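How to plan the budget for a small robot cell

When we began planning our cell at Merside, I thought the price of the arm was the whole question. It was not. I write down the steps in the order I would do them now.

1. Write the task in one sentence. Ours was: pick up a lettered cube and put it on a board.
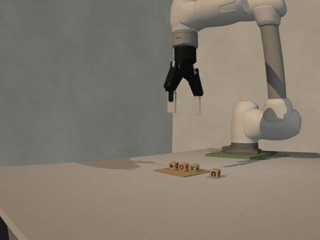

From this sentence comes the list of what you must buy. Ask for the reach and payload you need, plus a small reserve.

2. Measure the floor before you ask for quotes. Count the table, the mounting plate and the space for a person to walk. Do the layout in simulation first – a change there costs only your time.

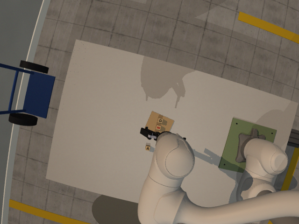
3. Ask for the gripper as a separate line. Clelness and Gidness both quoted us arm and gripper together, and we could not compare them. After we asked again, the difference for the gripper with cable was 472 dollars.

4. Put the small things in the table too. Spare fingertips were 329 dollars for 2 sets, and a practice set of 100 cubes was also not free.
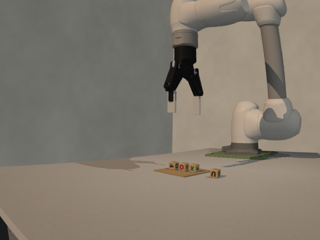

Jarmila Dvořáček commented that training hours should have their own line, and that in her plan they were forgotten until May. I agree with her and I have added it.

5. Keep the quotes with their dates. The one from Ban was valid only until 31/01/2024, and we had to ask for it again. 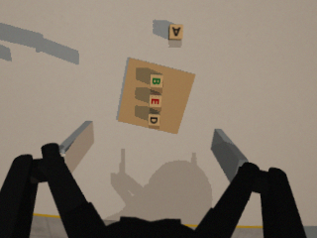
Open gripper over the board, with three cubes on it and the A cube on the table.

6. Send the finished table to the person who signs, with delivery times in the last column.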